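Forum > Teleoperation and Teaching > Clothes and soft items
Reading time: 2 minutes
We use cookies to keep you logged in. Accept / Manage

Hanging shirts by remote control: how slow do you go?

akyol_bench
Posted August 4, 2019
I'm driving the arm by remote control to teach it to deal with shirts on hangers. I have 86 runs saved and the Honix trainer wants 1000 before it will do anything useful. My problem is speed. If I go at a pace that feels normal I overshoot the hanger. If I creep, the replay creeps too. Wrist views from the rack:
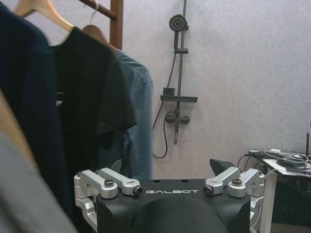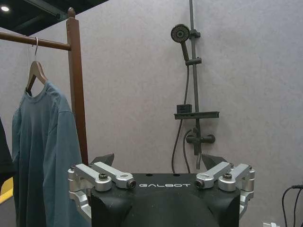

I work from the wrist view alone and I find depth hard to judge, mostly when I'm coming in towards the shoulder of a garment. What do other people do?

pukia42
Go slow and speed up the replay afterwards. I did 3922 runs that way on towels and it was fine.

tinsnips
Towels don't swing. Play a shirt back at double speed and it moves differently from how it did when you recorded it. I wouldn't do that with hangers.

pukia42
Fair point, but you can still cut the pauses out. Most of my slow runs were me sitting there thinking.

Skorkis_user
I gave up on remote control for this and moved the arm by hand. You feel the hanger touch the rail. Took me an afternoon to get used to it.

tinsnips
By hand is good for the arm path. I never got clean finger timing from it, and your own hands end up in the wrist view.

akyol_bench
I tried by hand in April and had that same trouble with hands in view. I'll cut the pauses and keep the speed as it is. Does anyone bin the overshoots?

Skorkis_user
Keep the ones where you recover. Bin the ones where the shirt ends up on the floor.

pukia42
I bin all of them. Disk space is cheap but my patience isn't.

tinsnips
I'm with Skorkis_user. My set is 1637 runs and the recoveries helped more than the tidy ones. Label them though, so you can take them out again later.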